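Cazo Vevberg antiadherente con tapa de vidrio: revisión tras uso continuado

Publicado el 2025-12-12

El Vevberg es un cazo de mango largo, interior antiadherente gris oscuro y tapa de vidrio con aro metálico. Lo compré en abril para sustituir a un Levwood de capacidad parecida cuyo recubrimiento se había desprendido en el fondo. Desde entonces ha sido el recipiente de uso diario para arroz, salsas, leche y verdura troceada, siempre en placa de inducción.

Peso y medidas

El cazo vacío, sin tapa, da 1.120 g en mi báscula. La tapa suma 481 g, bastante para una pieza de este diámetro. Con dos litros de agua y sin tapa el conjunto queda por encima de los 3 kg, y a partir de ahí conviene sujetarlo con las dos manos al verter. El Levwood pesaba menos, pero el fondo se deformó en el primer año.

Recubrimiento

La leche no se agarra a fuego medio. El arroz deja una película fina que sale con esponja blanda. Con pimiento en dados y una cucharada de aceite, la piel se ablanda sin pegarse y el fondo se limpia con papel. A fuego fuerte el resultado empeora: el azúcar del pimiento rojo carameliza en el centro y hay que remojar. El verde aguanta mejor esa temperatura.

No he utilizado utensilios metálicos. El recubrimiento conserva el color uniforme y presenta una sola marca superficial, cerca del borde, que no se nota con la uña. 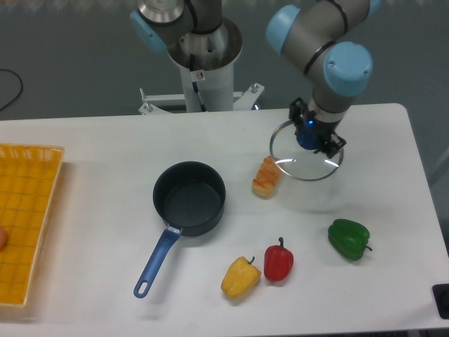 Mango

Es azul, largo y termina en un orificio para colgar. La unión con el cuerpo se hace mediante una pieza plateada remachada. No ha cogido holgura. Con el cazo vacío el peso del mango se percibe, aunque sin llegar a volcarlo. En cajones estrechos estorba; colgado de una barra Leka ocupa poco y el gancho entra sin forzar.

Tapa

El vidrio transparente permite vigilar la ebullición sin destapar. El aro metálico asienta bien, con un juego lateral mínimo. Para medir la evaporación herví agua a fuego bajo durante 20 minutos: partí de 2,945 kg en báscula y terminé con 2,860 kg, es decir, 85 g perdidos. Con la tapa Pilitz universal que tenía antes la pérdida era casi el doble.

El punto débil es la limpieza. Entre el aro y el vidrio se acumula grasa, y solo se elimina con un cepillo fino. El lavavajillas no llega.

Valoración

A favor: fondo plano, mango firme, buen cierre. En contra: tapa pesada, aro difícil de limpiar, rendimiento mediocre a fuego fuerte. Para salsas y cereales lo recomiendo. Para sofritos largos prefiero una sartén baja. Volveré a medir la planitud del fondo cuando cumpla el año.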